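4.3 Fitting the tether and running the first reach

Once Rana is standing, you're ready for the fun part! Allow 21 minutes for your first go, and keep a second person at the stop button throughout.

1. Clip both straps to the upper back and pull each one by hand. They should take the weight if the legs give way, but leave room for a short step.

2. Let the cables hang from the back, with a loose loop on the floor well clear of both feet.

Caution: Never step over the loop while the motors are live.

3. Put the basket near the front edge of the desk and clear everything else off the desktop. Load routine 508 and hand the gripper an apple – a firm one, please, as soft fruit marks easily.

4. Press Start. The right arm should come out level with the shoulder and hold the apple over the basket, gripper tipped down.
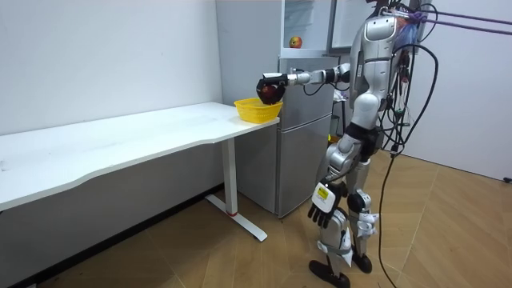

5. Watch the release. If the apple lands on the rim, press Stop, move the basket towards the gripper and run the routine again.

Note: The left arm stays down by the side for this whole routine. If it lifts, reload the arm settings (section 4.1) before you carry on.

6. Repeat until you have 16 clean drops in a row, then save the basket position. It's a lovely moment when they all go in!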